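Minutes of the Vallgate Readers and Writers Circle, 2009-05-08

Floor Mulder chaired and I took the notes again, so please forgive the usual wandering. Willy De Graaf came in during item one with the sign-in sheet.

1. Last month's minutes. Approved with one fix. I'd written that Hosard was the hero of the Martens book, and he's the brother. Sorry, everybody!

2. Book of the month. We talked about Ranier, the first in the small-town series we voted for in the spring. I loved it and said so at length (I read the ferry chapter twice, then read it out loud to my cat). Floor liked the banter but thought the heroine forgave him a good fifty pages too soon. There was a lively back-and-forth over whether the epilogue with the twins was sweet or just sugar. A show of hands went to sweet.

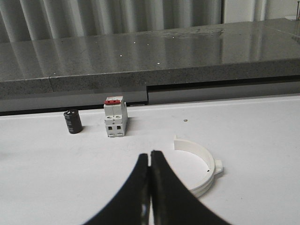

We also got onto the heat level, as we always do, and agreed that the kitchen chapter earned its place and the boathouse one was there to fill pages. Willy wants it noted that the dog was the best character.

3. Newsletter. The spring issue went out to 406 addresses. I still need two reviews for the next one, and they don't have to be long - a paragraph is fine, and you can be grumpy in it.

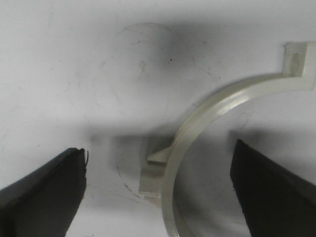
Curved plastic part on a white tabletop.

4. Summer read. The choice came down to the new Martens or the big family saga, and the saga runs to 754 pages. I was all for it. A few of us have been meaning to read it for years, and August is slow anyway. We could split it into two meetings and stop at the wedding.

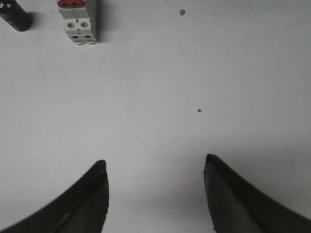

Floor said she would read any number of pages if somebody could promise her the sister gets a decent ending, and that she wasn't going to be fooled by a wedding in the middle again. I couldn't promise, not having finished it. The vote went to the saga all the same, with the Martens held over to the fall.

5. Short story contest. Entries can be up to 1,166 words, which is an odd number, I know, but it's what fits on our center spread in the type we use. Any kind of romance is welcome, historical included. Willy will take the names off before the judges see them. Please don't put your name in the header as well as on the cover sheet!

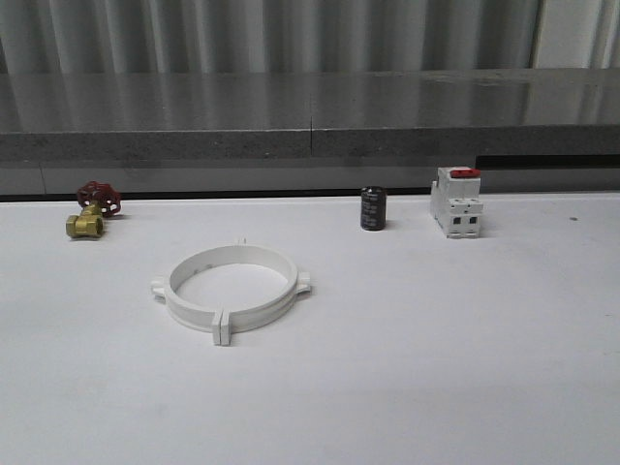 Brass valve with a red handwheel, and a white ring clamp.

6. Anything else. Whoever has the group's copy of Hosard's Daughter, please bring it back, there's a waiting list. Floor is bringing the lemon bars next time.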